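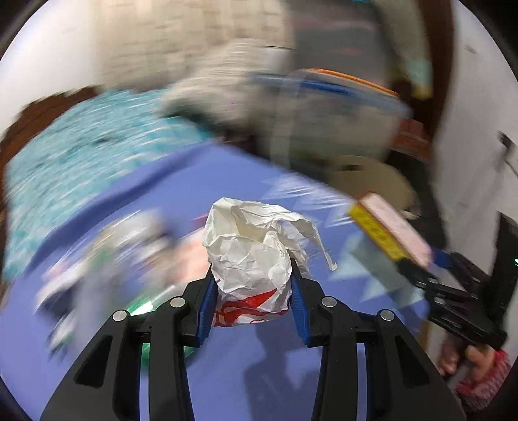 Household plastics fall into two groups for the purposes of this unit: rigid items, such as tubs, bottles and storage boxes, and films, such as bags, wrappers and packets. Most council collections were set up with the first group in mind. Films cause trouble at the sorting plant because they wrap around rotating shafts and because they travel with the paper. A carrier bag crumpled into a ball, like the white one with the red print, may be carried along differently again, and a sorting line that handles flat film well can still miss it. Printing matters too. Inks lower the value of the recovered plastic, and white film with strong colours on it usually ends up in a darker, cheaper grade.

## Key terms

- **Film**: thin, flexible plastic, sold by weight and bulky to store.
- **Bale**: sorted material pressed into a block and tied.
- **Contamination**: anything in a bale that the buyer did not ask for, including food, paper labels and the wrong plastic.
- **Residue**: what is left after sorting and has to be burned or buried.

## Case: the Marent trial

Marent is a small town with one sorting plant, run by Foley. Until the trial, residents were told to put all film in the general waste. Foley then handed out a separate sack for film, collected every 2 weeks, and kept the trial going until the end of June. Nearly 30 streets took part.

Two results are worth writing down. The film arrived cleaner than expected, and there was much less of it than expected. Interviews afterwards suggested why: people keep bags. They reuse them as bin liners, push them into cupboards, or fold them away with other things that have no fixed place in the kitchen. 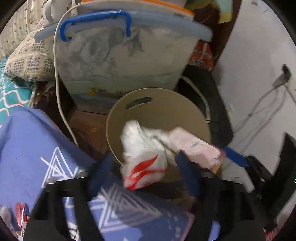
Storage in the home therefore counts as a stage in the waste stream, even though it does not appear on the standard diagram (handout 3). A bag may sit there for months. When you estimate how much film a town will produce in a year, sales figures alone give too high a number for the first year of a scheme — and sometimes too low a number later, when people clear out.

Ditel, the firm that bought the bales, paid a flat price per tonne. It rejected one load for wet paper.

## For the seminar

Read the Fakico report, sections 2 and 3 only. The appendix on prices is out of date. Bring notes on the following:

1. Where would you place home storage on the diagram, and what would you measure there?
2. Should a scheme of this kind accept mixed packets as well as plain bags?
3. How would a deposit on bags change the Marent results?

Written answers should be no longer than 20 lines each. Please use the terms as defined on this sheet, as the report uses "residue" in a wider sense.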